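Gallery: Plain Blocks, Wooden Table

5th February

I love unpainted wooden blocks. Love them! The big painted sets have their fans, but give me bare, pale wood where the grain shows, and I can happily lose an afternoon. This page gathers up our block days at the Lokach workroom, which started back in November and have become my favorite thing on the calendar.

We work on cardboard a lot. It's quieter than bare wood, it slides off the table in one go when you need the space, and you can draw right on it. I flatten the boxes from our Drekell orders and save the biggest pieces.

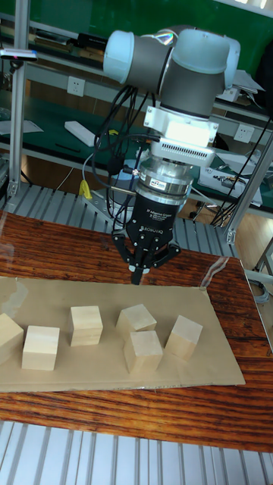 Cubes are where I'd tell anyone to begin. They look so simple, and then you start noticing the lines in the wood and how each face catches the light a little differently — no two are the same. Turn one over and you get a whole new pattern.

For anyone asking about wood, ours came as offcuts from Chaimongkol, 2 crates of them, and we sanded every piece by hand. It took 90 minutes just to get through the first layer, and I'd do it again tomorrow. We skip oil and varnish completely. The corners get a few light strokes with fine paper, 400 grit, and then they're ready to go.

More block days are coming up at Lokach, and the Clumamow gallery has our earlier sets, including the long planks and the arches.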